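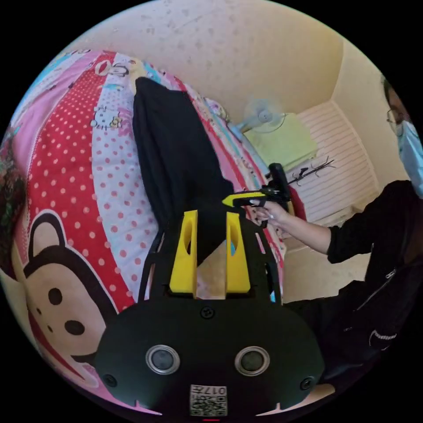

How long does a ferry company keep the things that passengers leave behind?

Two hundred days, on the line between Trodano and the mainland, and after this time the things belong to the company, which usually does not want them.

4 min read

Griet Timmermans had learnt this rule in her first week at the ferry office, and she had obeyed it for many years. Each evening, when the Arska came in, a sailor carried up a box with the lost things from the seats and the deck. Griet wrote them in the book. She gave each thing a number and tied the number on with string. The last entry in the book was 3,754, a child's left boot.

She liked the writing. Her own language was another one, and in the beginning the book had been her school. In it she had learnt mitten, flask, spectacles, walking stick. She had learnt that an umbrella is "an" and a uniform is "a", and she still thought that this was unfair.

Number 207 was a coat. It was much older than the rule allowed. It was a man's coat, grey, heavy, with a good lining, and it had been left on the Arska before Griet herself came to the island. The woman who had the office before her had written beside it: Keep. There was no signature and no reason. Griet had found it strange, but she was new then, and she kept it. Later she was no longer new, and she kept it because she had already kept it.

In September the company announced that the office would close. The tickets would be sold on the boat, and the lost things would go to a big store in the port of Sotomayor, on the other side. A young man from the company telephoned her about it. He was polite and he spoke quickly.

"Everything over 200 days, you can throw away," he said.

"And if somebody comes?"

"After 200 days? Who comes?"

She did not have an answer, so she asked him about the keys, and he told her about the keys.

She began with the top shelf. The umbrellas went to the school, where it rained in the yard between the two buildings. The books she took home in a bag. The gloves were difficult, for a single glove is no use to anyone, and she stood with them a long time. In the end she put all of them in a sack and wrote GLOVES on it, in case there was at the company a person who would care.

The coat she left on its hook. Each day she cleaned a little around it.

One afternoon, when the wind was so strong that the Arska did not sail, she took it down and looked in the pockets. She had never done this before. The rule said that you must look in the pockets on the first day, and so somebody must have looked, and she had always trusted that person. In the left pocket there was nothing. In the right one there was an old ticket, and a paper folded very small. It was a bill from the Trinetti, the hotel on the harbour, for one room and one breakfast. The sum was 1,000 in the old money. Somebody had written on the back with a pencil: I will come for it myself.

Griet read it two times. Then she put on her own coat and went along the harbour to the hotel.

The Trinetti was shut for the winter, but the owner lived in the kitchen part and he let her in. He was an old man now and he was cooking soup. She put the bill on the table for him. He washed his hands before he touched it.

"My mother's writing," he said. "The front. Not the back."

"Do you know who it was?"

He turned the paper over and back. "People came and they went. One breakfast. Perhaps he was alone, perhaps the other one did not want breakfast." He gave her a plate of soup, although she had not asked. "The woman in your office, before you. She ate here on some evenings. She always took the chair at the window."

"Was she waiting for somebody?"

"She was looking at the boats," he said. "But from that chair there is only the boats to look at."

Griet ate the soup. It had too much pepper. She tried to remember the woman, whom she had met only for two days, when the keys were given over. She remembered a brown handbag and a fast way of explaining. About the coat the woman had said nothing at all. She had shown Griet the stove, the book, the string, the box where the stamps were. Then she had taken the boat with one suitcase and she had stood inside, where it was warm, and not on the deck where you could wave to her.

"Will you take it, the coat?" asked the owner. "When you go?"

"It is not mine."

"No," he agreed. "It would be too big also."

On the last day she swept the office and let the stove go out. The sailor came up for the boxes and the sack of gloves. He asked if the coat was coming as well and she told him to wait. She opened the book at the page of number 207. The word Keep was still there, quite dark, as the sun never came to that shelf. Under it was a free line. She wrote November 1, 2020, and then she held the pen for some time. In her head she had several sentences, and all of them were correct, but they were long.

She wrote: Moved to the Hotel Trinetti, ask in the kitchen.

The sailor carried the book down with the boxes. Griet locked the door and put the key through the slot, as the young man had told her. Then she took the coat over her arm. It was heavier outside than it had been on the hook. The owner had already put a nail in the wall for it, beside the window, and when she came in he was standing on the chair and hitting the nail a second time, since the first time it had gone in crooked.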